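The swap shelf is one year old, and what we learned from it

By Rodica Bucur

When I moved to Grendley from abroad, I noticed that almost every bathroom I visited had the same problem as mine. Under the sink there were many half-used bottles. Hand cream that smelled too strong, shampoo for the wrong kind of hair, sunscreen bought for one trip. People do not like to throw them away and they also do not want to use them. So they stay there for years, and then somebody moves house and everything goes to the trash in one bag.

Last February we opened the swap shelf in the back of the Osham Street library. It is one year now, and Beverley Tomoana asked me to write for the newsletter how it went. I agreed with pleasure, but please forgive me if it becomes long. I have kept a notebook from the first day and I am a person who writes down too much.

How it started

The idea was from Manaia Cosgrove, who had seen something similar for garden seeds. We first thought to do the swap with clothes, but there are already two clothes swaps in town and the storage is difficult. Toiletries are small. A full box of them fits in a closet, and the library could give us one closet and one bookcase with five shelves, which had before the old phone books.

We had a long discussion about rules. Saskia Tamihana works in a pharmacy and she was very strict, and I am thankful to her now. In the beginning I found her list too severe, because I wanted that people feel welcome. But in the second week someone brought a jar of face cream, open, with marks from fingers in it, and I understood her.

The rules are the same today as they were after that second week:

Sealed products are always accepted if the date is good.

Opened products are accepted only if they have a pump, a squeeze top or a flip cap, so that no hand touches what is inside. They must be at least half full.

No open jars, no mascara, no lipstick, no razors, no toothbrushes out of the package.

No medicine of any kind, also not vitamins. The pharmacy on Jirkach Road takes back old medicine, so please go there with it.

The label must be on the bottle and it must be possible to read it. If you have moved a product into another container, we are sorry, we cannot take it.

This last rule makes some people unhappy. One lady brought a very beautiful glass bottle with lavender lotion she had made herself, and I had to say no to her. She was kind about it and I felt bad the whole afternoon. But people with allergies must be able to read what is inside, and for homemade things there is no way to be sure.

What came in and what went out

In the first year, 3,486 items were placed on the shelf. I did not believe it when I added the pages, so Dae-han Seol added them again and he got the same number. Of these, 514 are still with us in the closet, mostly hotel shampoo. All the others found a home, except the ones we had to throw away because the date had passed while they were waiting.

Small bottles go the fastest. I had expected the opposite, that people would want the big family sizes, but a small one is easy to try and it goes in a bag for work or for the hospital. Many visitors told me they take a small bottle for a relative who is in care, where there is only a little drawer for personal things.

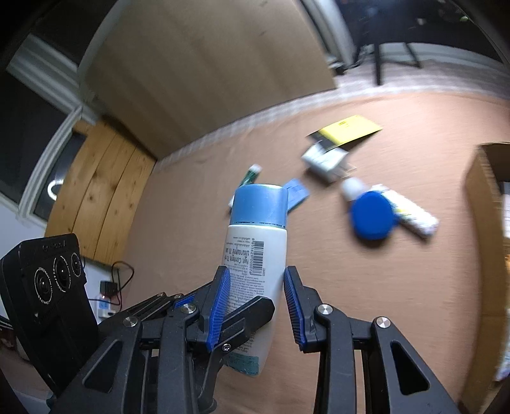

Grendley Reuse Circle - Household and Bathroom Group

Hotel shampoo is our big trouble. Everybody has it and no one wants it. Dae-han has now an agreement with the Grimshaw shelter, and he brings them a box when we have 300 pieces together. They prefer shampoo and soap, and they asked us not to send shower caps any more. If you have shower caps at home, please keep them. Manaia says they are good for covering a bowl of dough, and I tried it with a new one and it works well.

Perfume goes out slowly but it always goes. Sunscreen goes out in one day in early summer and sits the whole winter. Nail polish is a mystery to me. For two months no one looks at it, and then one teenager comes with three friends and all the shelf is empty.

How to read the dates

I get this question more than any other, so I write it down here one time for everybody.

Many products have a normal date printed on them, and that is the simple case. Look on the bottom and also on the back, and on a tube look at the flat end, where the plastic is pressed together. The print there is often without color, only pushed into the plastic, and you need to hold it to the lamp.

Other products have a small drawing of an open jar with a number and the letter M. The number is the months you can use it after opening. 12M is twelve months. Of course the product does not know when you opened it, so we ask you to tell us, and if you do not remember, we say no for anything that goes near the eyes and we smell the rest. Saskia has a very good nose. If a lotion has become like water on the top, or the color has changed, it goes to the trash and we do not discuss it.

Sunscreen is a special case. After the date it may not protect you as it should, and if it was for one summer in a hot car we do not want it, also when the date is good.

Please wipe the bottle before you bring it. I know this sounds like your mother is speaking. But every bottle with a sticky cap must be cleaned by one of us, and the sink in the library staff room is very small and other people want to wash their cups there.

Empty bottles

We do not collect empties on the shelf. Some people leave them anyway, with good intention. The town takes most plastic bottles in the normal recycling if they are rinsed, but pumps have often a metal spring inside and should be taken off first. Very small bottles can fall through the sorting machine, so it is worth asking the recycling office before you put in a large bag of them. I asked them in the fall and the answer was friendly but not very clear, and I have written again.

To rinse a lotion bottle, put in some warm water, close it, leave it for an hour and shake. The first water I use for washing my hands, it is still a good soap or at least it is soft. For thick cream in a tube I cut the tube with scissors. There is always more inside than you think. My sister measured once and had enough for nine more days.

What we need now

The shelf is open at the same hours as the library, and one of our group is there from 4 p.m. to 6 p.m. on the last afternoon of every month, to sort and to answer questions. At the moment we are 27 people on the list, but the sorting is done mostly by the same five. If you can come even one time in the spring, please write your name on the sheet inside the closet door. You do not need to know anything about cosmetics. I did not know anything.

We can also use these things: clean shoe boxes with lids, a lamp with a clip for reading the small print, and a magnifying glass - ours was borrowed in December and it has not come back. If it is at your house, you can put it in the book return slot at night and I will not ask.

From next month we try a separate basket for baby products. Beverley will take care of it. Only sealed packages there, without exception, and diapers are welcome also when the big package is open, if the diapers inside are clean and you write the size on the bag.

For questions please leave a note for me at the front desk of the library. I read them every time I pass, which is more often than I should.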